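Boletín del proyecto Hotitberg
01/10/2024

Línea de manipulación: resultados del método de demostración con pinzas de mano

El equipo de manipulación del proyecto Hotitberg ha concluido la primera fase del estudio sobre aprendizaje por imitación a partir de demostraciones realizadas sin robot. La fase, iniciada en marzo, tenía por objeto determinar si las trayectorias registradas por una persona con dos pinzas de mano pueden sustituir a las obtenidas mediante teleoperación en tareas bimanuales de mesa.

El procedimiento adoptado, denominado internamente Prorholm, prescinde del brazo robótico durante la recogida de datos. La persona que realiza la demostración sujeta una pinza en cada mano y ejecuta la tarea sobre una mesa corriente, con objetos de uso doméstico. Cada pinza incorpora un cubo con marcadores cuadrados en blanco y negro, a partir de los cuales se estima su posición y orientación respecto de una cámara situada en la cabeza. La apertura de los dedos se registra por separado y se sincroniza con el vídeo en una etapa posterior.

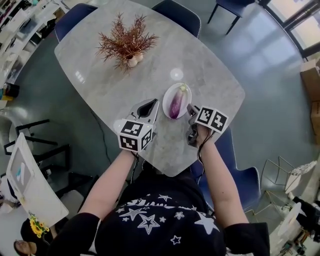 El conjunto de entrenamiento reúne 40 demostraciones por tarea, repartidas en 12 tareas de recogida, traslado y colocación de alimentos y vajilla. Se ha procurado que las sesiones tengan lugar en espacios amueblados, con luz natural y con actividad alrededor, dado que los ensayos previos en laboratorio habían producido políticas muy sensibles a los cambios de fondo y de iluminación. Los reflejos sobre superficies pulidas siguen siendo la principal causa de pérdida de seguimiento de los marcadores; los tramos afectados se interpolan cuando son breves y, en caso contrario, la demostración se descarta.

Las políticas entrenadas con estos datos se evaluaron en la plataforma bimanual Pakell, equipada con dedos de geometría equivalente a la de las pinzas de mano. La tasa media de éxito alcanzó casi el 70 % en objetos no incluidos en el entrenamiento, con una diferencia de cinco puntos respecto de las políticas basadas en teleoperación. El equipo considera que dicha diferencia es aceptable — la recogida de datos resulta bastante más rápida y no exige desplazar el robot —, si bien advierte que los resultados no son extrapolables a tareas que requieran control de fuerza.

Los fallos observados se concentran en dos situaciones. La primera es el agarre de objetos alargados y de superficie lisa, que tienden a girar entre los dedos cuando el contacto se produce lejos del centro de masas. La segunda corresponde a la aproximación al borde del plato, donde la estimación de altura acumula un error suficiente para que los dedos toquen la loza antes de cerrarse. Para la segunda se está probando una corrección basada en la geometría de la mesa, estimada al comienzo de cada sesión.

La siguiente fase se desarrollará en colaboración con el laboratorio Triantafyllou e incluirá tareas de transferencia entre ambas manos. Está prevista asimismo la revisión del protocolo de calibración de las pinzas, cuya versión actual debe repetirse en cada cambio de operador. La memoria técnica y las instrucciones de montaje de los cubos de marcadores se encuentran a disposición de los grupos participantes en el repositorio interno del proyecto.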